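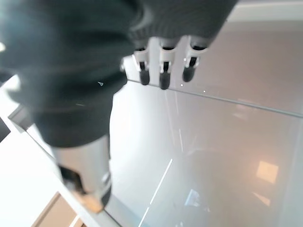
So when does the Petton night market open again? The first one is this Tuesday at 5 p.m., and it runs every Tuesday through the end of September.

Home News Food Events Weather Contact

I've been waiting for this since the snow went. The Petton night market is coming back to the Rantala Street lot, and it's a good bit bigger than last year! There are 52 stalls signed up, and I'm told the dumpling people are back (I checked that first, I'll admit it).

The big change is parking. The lot behind the old Matano shoe store is open to market traffic now, which adds 615 spaces. If you were circling the library last July with a melting cooler in the back seat, like me, you'll know why I'm so happy. 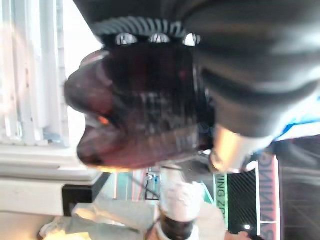
Market season is almost here in Petton.

Stall fees stayed at $789 for the season, so I'm hoping food prices hold too. Opening night last year pulled in over 2,943 people, and the lemonade was gone by seven. Go early, bring cash, and wear shoes you don't mind getting sauce on. Music starts at six, over by the fountain end this time, and I think that's a much better spot for it (you could never hear your order before).
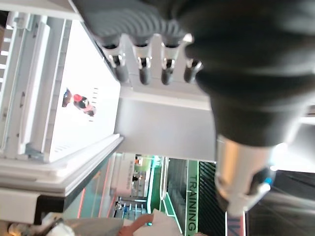
Can I bring my dog? Leashed dogs are welcome on the grass side, and they have to stay out of the food rows.

If it storms, the market moves to Wednesday, same hours.

41 shares 17 comments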